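Where Do the Winter Coats Go? A Closet Project for a Small Bedroom

Project report, Home and Interiors elective
Supervisor: Sieglinde Tiedemann

Why I picked this

My bedroom at home is small, and I share the closet with my little sister, so every August the same thing happens. Summer clothes are everywhere, the winter stuff is squashed on the shelf above, and when school starts we can't find one decent sweater between us. Ms. Tiedemann told us to choose a storage problem we really live with, and I didn't have to think very long!

My question was pretty simple: can I sort, fold and store the bulky clothes from one bedroom so that everything has a place and I can get to it without pulling down a whole pile? I gave myself a budget of 50 dollars and told my mom I wouldn't drill any holes in the wall (she asked me twice).

What I started with

Before touching anything I measured. The closet shelf is 58 inches wide, and the rail under it is the same. There's a low space under my bed too, but that had old board games in it and one skate. I didn't want to throw the games out, so they moved to the hall cabinet, where my dad has been complaining about them ever since.

Then I took all the clothes out and sorted them on the bed and the floor. My first plan was to sort by person, mine and my sister's. That lasted until lunch. The trouble is that a puffy jacket and a T-shirt need completely different amounts of room, and it doesn't matter much who wears them. So I started over and sorted by how thick things are — flat, medium and puffy. Dark clothes went in one heap because we have so many of them and they all look alike from a distance.

The puffy problem

Flat things were easy. I rolled the T-shirts and leggings and stood them on end in a drawer. Medium things, like hoodies and jeans, went on the shelf in short stacks. The puffy ones are what took the rest of my weekend. Anything quilted is mostly air, so you fold it, it looks great, you let go, and it slowly opens back up again.
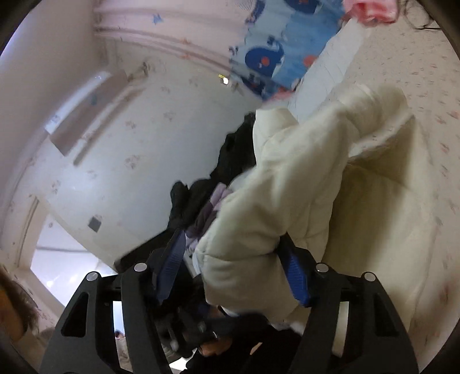
Figure 1. Cream quilted piece against the dark pile, with the whale fabric hanging behind.

I tried three ways of dealing with the quilted things. The first was plain folding, sleeves in and then in half. It's quick, but the bundle was so tall that it touched the top of the closet. The second was rolling from the bottom hem up and tying it with a ribbon. I liked this one a lot! The roll stays fairly tight and you can carry it under one arm. The third was a vacuum bag from a store brand called Tilard. It made the smallest package by far, but it came out stiff as a board and kind of lumpy, and my grandmother says you shouldn't leave a down coat flat like that all summer. I didn't test that part, so I'm only passing it on.

In the end I went with rolling for the things we wear every winter and one vacuum bag for the spare bedding.

Boxes and labels

For the space under the bed I wanted boxes with lids. I looked at the Vadholm ones first, which are really nice, with a little window in the front, but two of them would have eaten the whole budget. The Dahlgren fabric boxes were cheaper and they fold flat when they're empty, so I bought two of those. One of them slides in perfectly. The other catches on the bed leg and you have to wiggle it — I should have measured between the legs and not only along the side of the bed. That was my biggest mistake in the project.

Labels are just masking tape and marker. My sister drew a snowman on hers so she knows it's the winter box, and it works better than my handwriting.

How it went

I checked again three weeks later. The drawer was still neat. The shelf was so-so, because hoodies get grabbed in a hurry and the stack leans over. The rolls under the bed hadn't come undone, except one where the ribbon was too short. I've swapped that for an old shoelace.

If I did this again I'd put the hoodies in a basket and forget about stacking them, and I'd buy the boxes last, after all the sorting was finished. I'd also like to try shelf dividers. Ms. Tiedemann suggested making them from thick cardboard, and I have plenty of that left over from the packaging, so that's the next thing I'm going to build.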